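Sorting at Home: Do People Keep Using a System After the First Week?
Project report, Timo Hollmann
Handed in December 21, 2021

My question was pretty simple. When people set up a way to sort small stuff at home (buttons, screws, batteries, stamps), does it last? Most advice online stops at the setting up part. I wanted the part after.

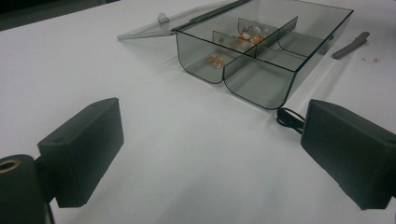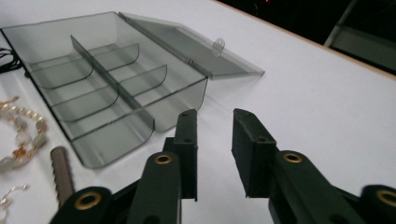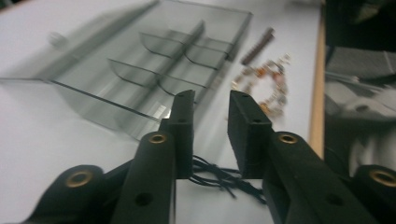 Divided box with a gray tint, on a white table.

2. Method

Survey on paper, handed out in October in the Sopacua building and at the Holtatus hobby club. 30 forms out, 28 came back. Two short visits after that, one to Elfriede Pfeiffer, who sews, and one to the club's repair room. No photos of peoples drawers, I promised that.

Questions were: what do you sort, who else uses it, when did you last put something in the wrong place on purpose. The last one got the best answers.

3. Results

20 of the 28 said they still sort the way they started. Sounds good. But a lot of those live alone, so no one else is messing it up. In shared homes the usual story was one person sorts, the rest drop things in the nearest gap.

Labels: mixed. Some people swear by them. Mrs. Pfeiffer took hers off years ago, she goes by color and says labels only tell you what used to be in there. She sorts buttons by shade and not by size, then hunts for a match by eye. Slow but she likes it.

Repair room is the opposite. Everything by size, list on the wall, and a jar marked "later" that was full to the top. Almost every form mentioned something like that jar. A bowl, a drawer, a coat pocket. I should of asked about it directly.

4. Problems

Sample is small and mostly people who already like hobbies. Also question 4 was worded badly ("how often do you tidy and sort") so I left it out. Ran out of time for a second round, wich would have shown more than asking people to remember.

5. What I would do next

Same people, same form, half a year later. Ask about the "later" jar first. Maybe leave out batteries, everyone just said kitchen drawer.

Thanks to everyone at Holtatus for filling these in. Blank form is at the back.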